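Schnell runtergeschrieben, bevor ich's wieder vergesse. Der Arm hat heute nachmittag den dritten Schutzstopp in Folge hingelegt und ich weiß jetzt endlich, warum. Glaube ich zumindest.

Kurz zum Stand: die weiße Box steht, Wände, Boden, alles hell. Greifer dran, Handgelenkkamera dran. Die Steuerung ist immer noch die alte Clellard, gebraucht gekauft, läuft eigentlich brav. Aufgabe für den Arm: in die Ecke fahren, kurz über dem Boden stehen bleiben, Bild machen, wieder raus. Mehr nicht. Kann ja nicht so schwer sein.

Doch. Zyklus 469: Ruck, Stopp, Fehler 1827 im Log. "Positionsabweichung Achse 5". Quittiert, neu gestartet, nach 40 Zyklen wieder. Dann nochmal. Und jedes Mal auf dem Weg in die Ecke, nie beim Rausfahren.

Erster Verdacht: Kabel. Giorgia Carbone meinte am Telefon sofort Kabel, bei ihr wars auch immer das Kabel. Also alles ab, durchgemessen, wieder dran. Nichts. Zweiter Verdacht: Bremse. Auch nichts, hält sauber, kein Schleifen. 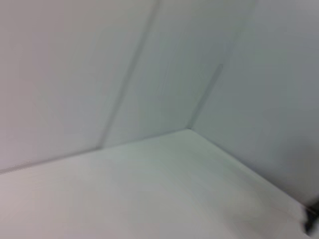
Dann hab ich mir die Geschwindigkeit angeschaut. Eingestellt waren 150 mm/s, im Log standen kurz vor dem Stopp ungefähr das Doppelte. Häh? Das Limit galt nur für den Arbeitsraum, und die Ecke lag ein kleines Stück ausserhalb. Ich hatte den Arbeitsraum damals für die alte Box angelegt und beim Umbau im September nicht angepasst. Selber schuld. Der Arm ist also jedes Mal aus der langsamen Zone rausgefahren, hat Gas gegeben und musste dann voll in die Bremsung – und da steigt Achse 5 aus.

Was mich daran ärgert, ist die Sicherheitsseite. Ich hatte die Hand beim Einrichten mehrmals da drin, weil ich dachte, der schleicht ja nur. Tat er nicht. Passiert ist nix, aber Birdie Pettigrew hat mir dazu eine recht deutliche Mail geschrieben, und sie hat recht.

Gändert bis jetzt:
Limit gilt jetzt global, nicht pro Zone.
Arbeitsraum neu vermessen.
Beim Einrichten nur noch mit Zustimmtaster, auch wenns nervt.

Offen: warum die Clellard beim Verlassen der Zone keine Warnung ausgibt. Im Handbuch finde ich dazu nur einen Halbsatz. Falls jemand das Ding auch hat – bitte melden. Dauerlauf startet heute abend, ich sitz daneben, Hand am Notaus.

Letzte Beiträge
Bustach-Netzteil: Brummen und kein Ende
Greiferbacken tauschen, zweiter Versuch
Pagano oder Vestanent? Zwei Kraftsensoren im Vergleich
Umbau der Box, Teil 1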